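The Hadard Night Desk is a self-service check-in and key unit for small hotels, inns and guesthouses that do not keep a clerk at the front desk overnight. It is supplied and serviced by Rajput Lodging Equipment from its office in Hellham.

## Purpose

The unit allows a guest with a reservation to check in, sign the registration form and collect a room key after the desk has closed. It also accepts keys from guests who leave before the desk opens. It does not take walk-in bookings unless the property has turned that feature on, and most properties leave it off.

The Night Desk is intended for properties of up to 90 rooms. Larger hotels should ask about the lobby series, which is covered on a separate page.

## How a guest checks in

1. The guest enters the six-character code sent with the booking confirmation.
2. The screen shows the name on the reservation, the room type and the date of departure.
3. The guest signs on the screen and presents a payment card if a deposit is due.
4. The key drawer opens and a slip is printed with the room number, the breakfast hours and the Wi-Fi password.

A guest who has lost the code may enter a last name and the telephone number given at booking. After three failed attempts the unit calls the night contact listed by the property. 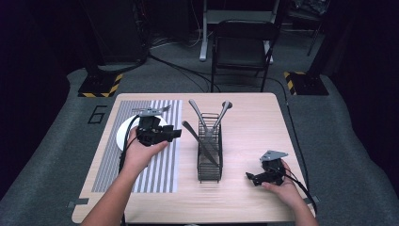

The night contact may be a manager who lives on the premises, an on-call employee or an answering service. Two numbers can be stored, and the second is called if the first is not picked up within one minute. Properties are responsible for keeping these numbers current. A change made on the office computer takes effect at once and does not require a service visit.

## Keys

The standard drawer holds metal keys or key cards. Mixed use is permitted, so a property that has put card locks on one floor only may run both from the same unit. Keys are loaded by the evening clerk before the desk closes. The clerk scans each key tag, places the key in the numbered slot shown on the screen and confirms. If a tag is placed in the wrong slot, the drawer will not lock and the screen names the slot to be checked.

Returned keys fall into a separate locked bin. They cannot be issued again until they have been scanned by a member of staff.

## Records

Each check-in is stored with the time, the signed form and the key issued. Records are kept in the unit for 90 days and may be copied to the office computer at any time before then. The morning report lists arrivals, guests who did not arrive, early departures and any calls placed to the night contact. It prints at 6 a.m. unless another hour is chosen.

Card numbers are not stored in the unit.

## Installation

| Item | Requirement |
|---|---|
| Mounting | Wall or floor stand |
| Power | One grounded outlet, not shared with a refrigerator or ice machine |
| Network | Wired connection preferred; wireless accepted |
| Clear space in front | 36 inches |
| Weight with full drawer | 212 pounds |
| Location | Indoors, or in a heated entry with a locking outer door |

The wall bracket must be fixed to studs or masonry. Properties in older buildings should request a site check before ordering, as plaster walls often need a backing board. Installation and staff training are normally completed on the same day. Training should be attended by every employee who closes the desk, including relief staff.

## Experience in use

The Histberg Inn has used the Night Desk since November. Before that, the evening clerk's shift was extended whenever a late arrival was expected, and the assistant manager covered the remaining nights.

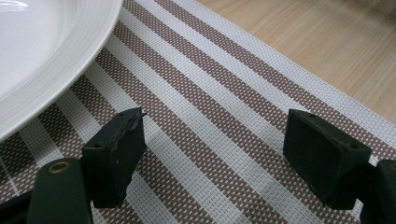
Noreen Rizvi writes that the change was felt first in the schedule, as the inn no longer had to find cover for a Sunday night with a single late booking. She adds that the loading of keys took longer than expected in the first weeks, and that she would advise other properties to tag every key before the installer arrives. She would also like the slip to be printed in larger type.

Larger type is now available under Settings, Printing. It uses more paper, and the roll should be checked more often where it is selected.

## Service and warranty

The unit is covered for two years, parts and labor. The cover includes the printer and the drawer motor. It excludes paper rolls, key tags and damage caused by liquids or by forcing the drawer.

Telephone support is open at all hours. Calls about a guest who cannot get into a room are answered ahead of all others, and callers should say so at the start of the call.

## Ordering

Quotations are prepared by Themba Mtshali. Please state the number of rooms, the type of locks in use and the name of the reservation system. Questions about existing units should be sent to Eilidh Kinnear in the service department, with the serial number from the inside of the drawer door.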